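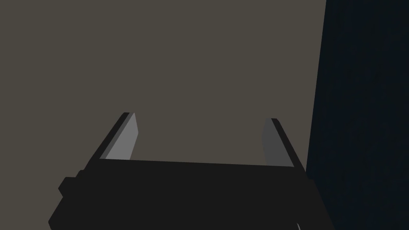

Wrist view in the simulator, parallel gripper open, nothing grasped.

Gripper Comparison Bench: Frequently Asked Questions

Maintained by Jytte Vigfúsdóttir and Crescencio Alcaraz. Last revised in July, for bench release 10.

General

What does the bench compare?

Grippers, wrist camera placements and low-level controllers, all on the same simulated arm. A run fixes two of the three and varies the other. Runs that vary more than one at a time are accepted by the scheduler but are left out of the comparison tables.

Which grippers are supported?

Two parallel-jaw models, Falirov and Karnico. The Sequeira three-finger model loads and moves, but its contact parameters have not been tuned. Treat its grasp results as provisional.

Is there a hardware counterpart?

Yes, for Falirov only. Hardware logs use the same field names as simulator logs, with the prefix hw_. The two sets are never averaged together.

What is Cultska?

The scene loader. It reads the arm, gripper and camera files and assembles them before the physics engine starts. Most startup errors reported to us come from Cultska and concern file paths.

Models and rendering

Why does the gripper look so plain?

The visual mesh is simplified. Fingers are plain blocks with sharp edges and flat gray contact pads, and the screws are left out. The collision mesh is simpler still. Adding visual detail slowed rendering and did not change grasp results in our tests, so we dropped the detailed mesh after release 7.

The two pads have different shades of gray in my renders. Is one of them assigned the wrong material?

Check the material file first, but probably not. Both pads share one material entry. With the default light, the pad facing the light renders noticeably brighter than the one facing away. If you train or test anything on color, turn on light randomization or the policy may learn the shading.

Can I use textured backgrounds?

Yes. Set background.mode to textured. The default is flat color, which makes the finger outline easy to segment and is the right choice for checking camera placement. It is a poor choice for judging a vision policy. Report which mode was used.

Part of the palm is outside the camera view. Should I move the camera back?

Only if your test needs the whole palm. The default rear mount looks over the palm toward the fingers and crops the lower part of the housing. The requirement is that both pads stay visible at full opening. Moving the camera back shows more of the housing and leaves fewer pixels for the gap between the pads, where the object will be.

Can the camera be mounted on the side?

Yes, with mount: side. At small openings the near finger hides the far pad. Side mount results are listed in their own table for this reason.

Running a comparison

How many trials are needed?

The standard set is 1,000 grasp attempts per gripper and controller pair. For a quick check, 600 is accepted and the row is flagged as short. Anything lower can be run locally but will not be added to the tables.

What counts as a successful grasp?

The object is lifted clear of the support surface and held until the timer expires. Contact with both pads is logged but is not part of the success test. An object wedged between one pad and the palm therefore counts as a success. If you want to exclude these cases, filter on pad_contact_both.

Does the gripper have to start open?

Yes. Every trial starts from full opening. Trials that begin with the fingers partly closed are rejected at validation. The opening is read from joint positions, and the camera image plays no part in the check.

Which controllers are available?

Position control, impedance control and a force-limited close. The force-limited close is the default for parallel grippers. Impedance control needs separate gains for each gripper; do not copy Falirov gains to Karnico. The fingers will oscillate on contact, and the trial will usually time out.

May I change the friction of the pads?

You may, under a new configuration name. Pad friction affects results more than any other single setting in the file, and a comparison across different values says little about the grippers themselves.

Do I need to fix the random seed?

The seed list is fixed for the standard set and ships with the release. Object pose and light direction are drawn from it. Physics results can still differ slightly between machines, so run both sides of a comparison on the same one.

Troubleshooting

Cultska stops with error 404.

A mesh or material file was not found. The path in the message is relative to the scene folder, not to the folder you launched from. Spaces in folder names also cause this error.

The fingers pass through the object.

The physics time step is too large for the closing speed. Halve the step and repeat. If the problem persists, confirm that collision is enabled on the pads as well as on the fingers. They are separate bodies.

The image is correct but the depth channel is all zeros.

Depth is off by default. Set camera.depth to true. The near clipping plane may also need to be reduced for the rear mount, where parts of the palm are very close to the lens.

The gripper opens again halfway through a lift.

Look at the command log. In most reports, the policy sent an open command and the controller obeyed it. If there is no open command in the log, check whether the force limit was set below the value needed to hold the object.

Results and contact

How do I submit results?

Upload the run folder with its configuration file unchanged. Renamed fields cause the upload to fail. Crescencio Alcaraz reviews submissions for the simulator tables, and Jytte Vigfúsdóttir reviews hardware runs.

Can a published row be corrected?

Yes. Send the run ID and the reason. The old row stays in the archive with a note pointing to the new one.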